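Wernach Opera House: Surtitles and Late Seating FAQ

Are the operas sung in the original language?
Yes. The Itolness Company sings every production in the original language. Spoken dialogue in comic works may be given in English. The listing for each title states which applies.

Where are the surtitles shown?
On a single screen over the stage. The screen can't be read from row 9 of the upper balcony, and seats there are sold at a reduced price with this noted on the ticket.

Who writes the translations?
Emiko Yoshida prepares the text for new productions. Revivals use the existing text unless the cuts have changed.

Can I enter after the overture starts?
Latecomers are held in the Khumalo foyer until a suitable break. In one-act works there may be no break, and the foyer monitor carries sound and picture for the full performance.

How long are the intermissions?
The first is 25 minutes. Any further intermission is 15 minutes.

Is the house amplified?
Singers are not amplified. Offstage chorus and organ may be, depending on the staging. The auditorium has 900 seats.

Can I bring a score?
Yes. Clip-on reading lights are not permitted. Desk seats with shaded lamps are available in the Desdale boxes, two per performance, on request.
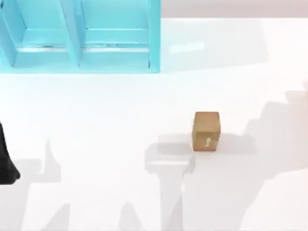 Intan Raju: Does the 15 minutes for the second intermission include the warning bells, or do they ring after it?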